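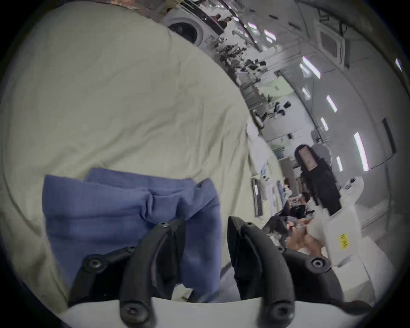

# Dobragem de peças azuais de algodão sobre superfície forrada: procedimento a adotar

**Fórum interno de lavandaria e rouparia / Secção: Acabamento e dobragem**

---

**coord_rouparia** escreveu:

Exmos. colegas,

Na sequência da revisão das normas de acabamento, submete-se à apreciação dos utilizadores deste fórum a questão da dobragem de peças de algodão sobre superfícies forradas com lençol. A residência Urden mantém esta prática desde a abertura da rouparia. A unidade Breathnach abandonou-a em maio e passou a dobrar diretamente sobre o tampo.

Solicita-se que cada unidade indique:

1. se utiliza lençol de forro e de que cor;
2. se a etiqueta da peça fica voltada para dentro ou para fora;
3. em que momento o lençol é substituído.

As respostas serão consideradas na redação da versão 2 do manual.

---

**b.wei_urden** escreveu:

Em nome da rouparia da Urden, informa-se o seguinte.

Utilizamos lençol creme. A escolha deve-se ao contraste com as peças azuis, que são a maioria do nosso serviço: um pano azul sobre fundo claro deixa ver de imediato uma dobra torta ou uma costura desalinhada. A etiqueta branca permanece acessível até à última dobra, para efeitos de conferência, e só depois é recolhida.

O lençol é substituído no início de cada turno.

Boyang Wei
Rouparia, Urden

---

**acabamento_breathnach** escreveu:

Agradece-se a exposição do colega. Cumpre, no entanto, registar a discordância desta unidade.

O lençol de forro enruga. Ao fim de poucas peças formam-se pregas largas e o pano dobrado por cima deixa de assentar de forma plana. Verificámos que as toalhas dobradas nessas condições apresentavam o canto superior desviado e tinham de ser refeitas. Desde a retirada do forro, as pilhas mantêm-se direitas na estante.

Quanto à etiqueta, entendemos que deve ficar voltada para dentro desde a primeira dobra.

---

**b.wei_urden** escreveu:

O enrugamento resulta da ausência de fixação. Um lençol com elástico, esticado pelos quatro cantos, não apresenta o problema na mesma medida. Admite-se que um lençol solto exija alisamento frequente, e essa instrução consta da nossa folha de posto.

Relativamente à etiqueta, recorda-se que a Urden recebe roupa de residentes identificada individualmente. Ocultá-la na primeira dobra obrigaria a abrir novamente a peça na distribuição.

---

**skastis_norte** escreveu:

A Skastis dobra peças de uso comum e não tem a necessidade de identificação referida pelo colega Wei. Subscrevemos, por isso, a posição da Breathnach no que respeita à etiqueta.

No que respeita ao forro, a nossa posição é contrária à da Breathnach. Processámos 2.022 peças no último inventário e as reclamações por fios puxados provinham todas da bancada sem forro, cuja aresta está gasta. Foi pedida a reparação da aresta, ainda sem resposta.

Acrescenta-se uma questão: a roupa branca por dobrar deve aguardar na mesma superfície que a azul? Na nossa unidade tem sido essa a prática e gera alguma confusão nas pilhas.

---

**acabamento_breathnach** escreveu:

Se a origem dos fios puxados é uma aresta gasta, o forro limita-se a encobrir a avaria. Mantém-se a nossa posição.

Sobre a roupa branca: deve aguardar em cesto próprio. A mistura de lotes está expressamente desaconselhada no ponto 17 do manual em vigor.

---

**b.wei_urden** escreveu:

O ponto 17 refere-se à lavagem e não à dobragem. Nada impede que as peças brancas aguardem junto à margem da superfície, desde que a zona central esteja livre para o trabalho.

---

**acabamento_breathnach** escreveu:

Relido o ponto 17, confirma-se que o texto menciona apenas a lavagem. Retira-se a referência. A recomendação do cesto mantém-se a título de boa prática desta unidade.

---

**coord_rouparia** escreveu:

Registam-se os contributos recebidos. A proposta de redação, a submeter às unidades, é a seguinte:

- **Forro:** facultativo. Quando utilizado, deve ser claro, liso e fixado nos cantos.
- **Etiqueta:** acessível até à última dobra nas peças identificadas; voltada para dentro nas peças de uso comum.
- **Peças brancas:** separadas das azuis antes do início da dobragem. O local de espera fica ao critério da unidade.
- **Arestas danificadas:** comunicação obrigatória à manutenção.

Falta ainda a resposta da Sustar, cujo volume mensal ultrapassa as 1.000 peças e que utiliza mesas de altura regulável.

---

**sustar_lavandaria** escreveu:

Apresentam-se desculpas pela demora. A Sustar utiliza forro creme, sem elástico, e nada tem a opor à proposta, salvo quanto à fixação nos cantos: as nossas mesas não têm rebordo onde prender o lençol. Solicita-se que a redação passe a "fixado nos cantos, sempre que a mesa o permita".

---

**coord_rouparia** escreveu:

Aceite a alteração. O ponto relativo ao forro será corrigido nesse sentido.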